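Cledside Table Service Guide
Section 4: Clearing the Table After a Meal
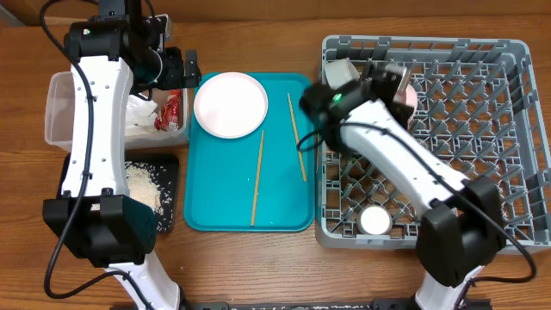
Before you begin, give yourself a little room and a little time. We have always felt at Cledside that clearing up is half of good table service, and guests who linger over their tea do notice when it is done calmly. Please read the whole section through once before you pick anything up, especially if this is your first week with the tray-and-rack set.

You will need the serving tray, the dish rack, the clear bin for trash, and the black tray for leftover rice. Have a soft, damp cloth handy too (the Pruma cloths in your starter box are just right, though any old dishcloth will do).

4.1 Setting out

1. Put the serving tray in the middle of the table, where you can reach it from your chair or standing up.

2. Set the dish rack to the right of the tray, pegs facing up. If you are left-handed, go ahead and swap everything over. Mitali Fakir, who wrote the first version of this guide, did it that way for years and never broke a plate.

3. Keep the clear bin and the rice tray together on the other side.

4.2 Clearing

4. Start with the paper. Napkins and snack wrappers go into the clear bin. Crumple them a bit first and they will take up less room.

5. Tip any leftover rice from the plate onto the black tray. Go slowly here, with the plate held low, and let the grains slide off.

CAUTION: Do not rinse rice down the sink. It swells in the pipe and you will be very sorry by the weekend.

6. Set the plate back on the serving tray until you are ready to wash it.

7. Lay the chopsticks on the tray as well. They don't have to be perfectly straight, but please keep the tips inside the rim so that a passing sleeve doesn't catch them.

NOTE: Wooden chopsticks should be washed by hand and dried the same evening. A long soak will roughen the wood, and once that happens there is really no bringing them back.

8. Cups go in the rack, on their sides or upside down, whichever way they sit best between the pegs. Small lidded containers can stand toward the front. Take the lids off for washing, of course, and let both parts dry fully before you put them back together.

4.3 Finishing up

9. Look over the serving tray for stray grains. They hide in the rounded corners, and they are much easier to lift with a damp cloth than with your fingers.

10. Wipe the tabletop along the grain, then go over it again with a dry cloth. Leave the table bare for 30 minutes before you put a tablecloth on it.

11. Empty the clear bin and the rice tray last, once everything else is out of the way.

If a peg on your rack snaps or a tray arrives with a chip, write to Lorna MacKinnon at our parts desk and mention set number 1716. Spare lids are listed on page 16.

Section last revised November 16, 2023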